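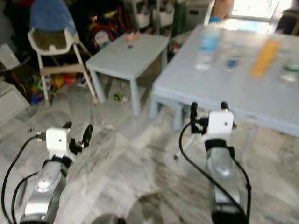

We moved to Plenville in July, and the room off the kitchen has been the hard one. It's where we eat, where the kids draw, and where everything gets put down on the way to somewhere else. I've been working on it a bit at a time and wanted to write down where it stands.

The floor came with the house. It's a gray and white marble pattern and I didn't choose it, but I've stopped minding. It hides crumbs well. It also hides anything small and gray, so I sweep before I mop now, after losing an earring back in the first week.

The tables are both light blue. We bought the big one first, from a couple across town who were moving to an apartment. The small one took longer. I looked at a lot of kids' tables in white and in bright red, and then one came up secondhand in nearly the same blue, so I drove out for it the same evening. My sister Irena Pietrzak says the two together look like a dentist's waiting room. She may be right. I like them.

I put the big table near the window for the light. The trouble with a large table in a good spot is that it collects things. Water bottles, tubes of whatever, a container with a green cap that I keep moving from one end to the other. I tried a tray for a while and the tray filled up, and then things went next to the tray. What works better is clearing the whole top once a day, before supper. It takes me nine minutes if I don't stop to read the mail.

The small table gets less attention. Toys end up under it and beside it, mostly green ones for some reason, and I leave them there until bedtime. I used to pick up all day long and it made me cranky. Now there's one pickup, with a basket, and whoever is nearest holds the basket.

The high chair is white with an olive-green seat cushion. The cushion is the best thing about it. It wipes down and it doesn't show carrots. I hang a blue cloth over the back of the chair so there's always one within reach at meals, and I wash the cloths together on Saturday. We have 24 of them, which sounded like too many when I bought them and isn't.

Still to do: felt pads for the legs of the big table, which scrapes when you push it. I got a pack of 4 at the hardware store and they came off within days, so I'm going to try the kind that screw in. I'd also like a shelf on the wall by the kitchen door, low enough for crayons and paper. Remigiusz Kozłowski from next door has offered to lend me his drill and his level, and I've said yes to both.

I haven't decided about curtains. The window is bright in the mornings and the baby squints at breakfast, but I don't want to lose the light for the rest of the day. For now I turn the high chair a little to the left.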